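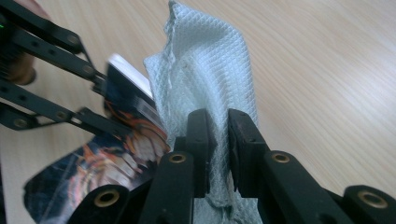

Light blue-gray cloth with the diamond-quilted texture, gathered at the base.

Draltomow Quilted Cleaning Cloths, 5-Pack: Review
By Ximeng Tang
Tuesday, November 12, 2019

Draltomow sells one cleaning cloth in one size and claims it will handle glass, stainless steel, countertops and eyeglasses. Claims that wide usually mean the cloth is average at everything. I bought two packs in October at the normal retail price and used them in a kitchen, a bathroom and a small workshop. The comparison cloths were the Arero terry microfiber I normally buy and the Furum flat-weave glass cloth, both already well washed.

Construction

The Draltomow is a thin split-fiber knit with a raised diamond pattern pressed into both faces. Pile height is low. The edges are cut with heat and have no sewn hem, so there is no thread border to scratch a soft surface or come loose in the dryer. The label is a small sticker that peels off and leaves a trace of adhesive. One wash removed it.

The cloth is lighter in the hand than the Arero. Folded in quarters it makes a pad with enough body to push against, but a single layer lets you feel every crumb underneath. Folding also gives you eight clean faces to work through before the cloth has to be rinsed. The thicker Arero folds the same way but will not stay folded.

Absorption

I poured measured amounts of tap water on a laminate counter and wiped with a dry, folded cloth in one direction until the surface stopped looking wet. The Arero won this easily. It has more pile and more places to put water. The Draltomow picked up small spills in one pass and left a thin film on larger ones, which a second pass with a turned face cleared. The Furum pushed water ahead of itself, as glass cloths do.

Wrung out by hand, the Draltomow gives up its water faster than either of the others. It twists down tight and comes out damp instead of soggy. Hung over a faucet overnight it was dry by morning, while the Arero was still cool and damp in the middle. If you have had trouble with sour-smelling cloths, this is the strongest argument for the thinner fabric.

Glass and mirrors

With plain water and a damp cloth followed by a dry one, the Draltomow left a bathroom mirror free of streaks under overhead light. Under a flashlight held at a low angle there were faint arcs near the edges. The Furum left none. The Arero left lint, but it always has.

With a spray cleaner the results got worse. The raised pattern holds onto product and lays it back down in a haze. Use water alone, or use very little cleaner and apply it to the cloth.

Grease

I tested on a range hood filter cover and the area behind a stovetop, both with a few weeks of cooking on them. Warm water with a drop of dish soap was enough for the fresh film. The diamonds give a mild scrubbing action that the flat Furum lacks. Baked-on spots did not move and needed a nylon pad. Grease rinsed out of the Draltomow under the hot tap with little rubbing.

Afroza Debnath, who shares the workshop, used one on the bed of a bench drill for two weeks and reported that metal chips lodge in the pattern and stay there. A cloth that has been near chips should not go back to the kitchen or anywhere near a painted surface. I would use shop rags for that job and keep these away from it.

Washing

The package says 500 washes. I have no way to check that in the time available and would not rely on it. I washed mine warm with liquid detergent, no softener, low tumble. The pattern was slightly flatter after the first wash and did not change noticeably after that. No color came out on a white towel washed in the same load. The heat-cut edges curled a little and stayed curled.

Two cautions. Fabric softener coats the fibers, and one cloth I washed with it by mistake became close to useless on glass until it had been through two more plain washes. The cloth also collects lint from cotton, so wash it separately if you plan to use it on mirrors.

Packaging and ordering

The pack is a paper band around five folded cloths, item number 3229. There is no larger pack, and the cloths are not sold singly. My order went through Arellano and both packs arrived complete. One cloth had an uneven edge, with a corner trimmed off at a slant. It worked the same as the rest.

Who should buy it

People who want one cloth for counters and mirrors, and who wash small loads often, will get good use out of it. People who mostly mop up spills should stay with a terry cloth such as the Arero. For windows and nothing else, the Furum is still better, and it lies flatter in a drawer.

Good: dries quickly, rinses clean of grease, no hem, no loose thread.
Not so good: limited capacity, hazes with spray cleaner, traps metal chips, curling edges.

Rating: 4 out of 5

Comments

Hongjun Long: Did you try it on a ceramic cooktop? My terry cloths leave a film there.

Ximeng Tang: Not on ceramic. On an enamel stovetop it finished clean with a damp pass and a dry pass.

Yiran Lu: Agree about the softener. Dryer sheets do the same thing to mine.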